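Talik Slot Box and Low Tray – four months of daily use

I've been meaning to write this up since before the summer, and now it's August and the slot box has had more use than anything else we own that's aimed at people under five, so I think I'm allowed an opinion. Short version: I love it! Longer version follows, with a couple of grumbles about the drawer and a fairly big one about the discs.

First, what I bought. Talik makes a small line of wooden play things and sells them either singly or in pairs. I got the pair, which is the slot box (a cube with a slot in the top and a drawer at the front) and the low tray (an open box, much shallower, no lid). The pair comes with 12 wooden discs for posting through the slot. I ordered from Onurier, which has the full range of drawer colors – red, mustard, a dusty blue – and which packed everything in shredded cardboard that I was still finding under the couch a week later. The pair was 100 dollars. Yes, I know. I went back and forth on it for ages and had it in the cart twice before I finally did it on a Thursday night with a glass of wine next to me.

Who's it for? The label says eighteen months and up. My younger one was just past that when it arrived and my older one was four, and I figured the four-year-old would ignore it. Wrong! The little one posts things through the slot and pulls the drawer open to get them back, over and over, with enormous satisfaction. The big one has turned it into a bank, a mailbox, a parking meter, a ticket machine for a train made of couch cushions, and for one very intense week in June, a machine that makes soup. I get a ticket every time I want to go upstairs. I am told the tickets are not refundable.

The slot box

I'll start with the box itself because it's the star. It's a good, solid lump of a thing. I put it on the kitchen scale and then realized the kitchen scale wasn't up to it, so I can't give you a weight, but it doesn't slide around when a toddler leans on it with one elbow, and it's heavy enough that the little one can't pick it up and launch it. The corners are rounded over just enough. I've caught my hip on it and lived. The joints are tight and I haven't seen one open up, even though it spent the whole of July in our back room, where the humidity does terrible things to every drawer in the old dresser.

The slot is narrow, and I think that was a smart decision. The first posting box we had (a hand-me-down, no idea who made it) had a slot you could push half a banana into, and somebody did. Through the Talik slot you can get the discs, playing cards, popsicle sticks, a folded drawing, and most of a cracker if it's broken up first, which I know from experience. Little fingers can go in as far as the first knuckle and come straight back out. I checked that with my own pinky before I handed it over and then I checked it again with a very impatient toddler standing on my foot.

Inside there's a sloping board that sends whatever you post forward into the drawer. I adore this board. You drop a disc in, there's a clack, a little slide, and then a softer clack when it lands. The little one waits for the second sound every single time before going for the drawer. Flat paper is less reliable. Index cards go down fine if you drop them long edge first, but if you drop them short edge first they can catch at the back and then you have to take the drawer all the way out and fish around with a butter knife.
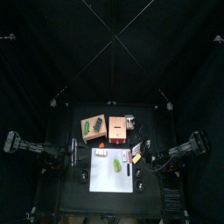
Pairing the box with the tray is what I'd push hardest if you're only looking at the cube and trying to save some money. They play so differently. The tray is the low one, pale plywood and open on top, and it's turned into the place where things live before they get sorted, cooked, sold or posted. The bright green cucumber (my older one says pickle, and feels strongly about it) nearly always ends up over on the tray side, being much too fat for that slot. And you can see how well the red drawer shows up against all that light wood, which is why I'd choose red again over the blue, pretty as the blue is. A toddler knows exactly where to pull.

The drawer

Okay, the drawer. For the first two weeks it stuck. It wasn't stuck stuck, but it needed a tug that my little one didn't have yet, and there was some yelling. I wrote to Onurier and got a nice reply the next morning suggesting I rub a bit of wax along the bottom edges. I had a tin of Ganard beeswax polish in the garage from when I did the picnic bench, so I used that, wiped it down really well, left it overnight, and it's been beautiful ever since. It slides out with one finger now. I do wish it had come that way. For the money, somebody at the factory could run a candle along the thing.

There's also no stop at the back, so the drawer comes all the way out if you pull with conviction, and both of my kids pull with conviction. It hasn't broken. It's been dropped on the kitchen tile and on my bare toes, and it has one dent in the front lower corner where the paint has gone and you can see wood. The paint otherwise is terrific. We've had marker on it, yogurt on it, and a sticker from a plum that stayed there for a month, and all of it came off with a damp cloth and a thumbnail.

If you have a really young one, I'd sit nearby for the first few days just because of that missing stop. A small peg would fix it, and I may end up putting one in myself.

The low tray

I didn't expect to have much to say about a tray! It's a tray! But it's very well judged. The sides are low enough that a small kid can see everything in it and reach in without knocking it over, and high enough that the discs don't roll straight out. We've used it for pretend groceries, for a pebble collection, for carrying snacks outside, and for a very sad funeral for a beetle. It wipes clean fine. I wouldn't leave it sitting wet – I did that once after the snack situation and the grain came up rough along one edge. A little light sanding, a rub of the same Ganard polish, and you'd have to know where to feel for it.

It also makes the cleanup work, in our house anyway. Everything goes in the tray, the tray goes on the shelf, the box goes next to it. My four-year-old can do the whole routine alone and will, if I pretend to be busy with something else.

The discs

My one real complaint. They're lovely to hold, smooth as anything, and they make that great noise. But you get 12 and that's it, and they're exactly the size and color of our floorboards. We're down to seven. I found one in a rain boot and one in the freezer, so I haven't given up hope. Talik doesn't sell them separately, at least not anywhere I could find, and when I asked Onurier they said the discs only come with the box. In the end I bought a bag of 200 plain craft circles, the unfinished kind, and the kids painted a big pile of them on the porch. They're a bit thinner and the clack isn't as good. The four-year-old noticed at once and was very gracious about it.

If Talik is reading, please sell the discs in a bag, and please make some of them bright colors. I'd order them tonight.

Compared with the Oyelaran one

Before I bought this I borrowed the Oyelaran posting cube from our toy library for three weeks, so I can compare them a little. The Oyelaran is cheaper and lighter and has different shaped holes on every side, with a door in place of a drawer. It's a nice toy. My little one enjoyed it, figured out the shapes, and was done. The door had a tiny magnetic catch that let go whenever you tipped the cube, so things spilled out constantly, and some kids would find that hilarious, but mine found it upsetting. I also think the single slot on the Talik gives a kid more to make up. A star-shaped hole is for a star. A slot can be a mailbox all morning and a toaster after lunch.

If what you want is shape sorting, go for the Oyelaran and spend the difference on books. If you want something that will still be getting played with when the kid can write their own tickets, I'd save up for the Talik.

Would I buy it again?

In a heartbeat. It's been out every day since April, it's on the low shelf where both of them can get at it, and it looks so good there that I don't mind having it in the living room. My sister has already asked for one for her twins, and I've told her to get the pair, go for the red, and wax the drawer before anybody under three sees it.

I'm giving it four and a half out of five. The half is for the missing drawer stop and the discs together. If I find the other five discs I may come back and round it up.

Update, a few comments in: yes, the sloping board does lift out for cleaning. Take the drawer out first, tip the box forward, and it slides down toward you. There was a raisin behind ours.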